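Troltine Handling Project
Progress report to the program manager, Ollero Fund
November 9, 2021
Prepared by Leire Segura

Status: on schedule, one item carried over

The main event of the period was the open day at the Valcárcel site. We had planned for two groups of visitors and ended up running three, so the afternoon finished late. Marthinus Ngubane gave the introduction and Hugo Pastor ran the handling station. Attendance was 24, counting the two people from Asine who came for the last session only.

Visitors were shown how people teach a handling task by doing it themselves with the hand-held grippers, and were then offered a turn. Most took one. The usual first question was how long it takes to learn. Hugo's answer was an afternoon for the basics, and longer for anything soft.

Spending on the day was $2000, as budgeted. It covered transport, printed sheets and lunch. We did not use the reserve.

Problems: the sign-in sheet did not ask for an email address, so follow-up with the first group has been slow. The second station was not ready and was left out. Valeriano Vallejo expects it to be working by February.

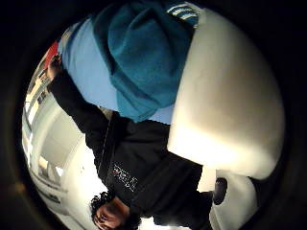 Cloth remains the hardest material we work with, and it drew the most interest from visitors. Folds change shape with every touch, and two attempts at the same task seldom look alike. Color helps. A teal fabric with deep creases, set against a pale light-blue surface, still gives a clear difference between the two, and the white stripes along one edge are a useful marker when we go through the recordings. We would like to buy more pieces with a trim of that kind. Belmiro Pacheco is getting prices.

Next period: finish the second station, send the follow-up letters, and agree with Asine on a date for a return visit. The request for extra cloth stock will come to you separately once we have the quotes.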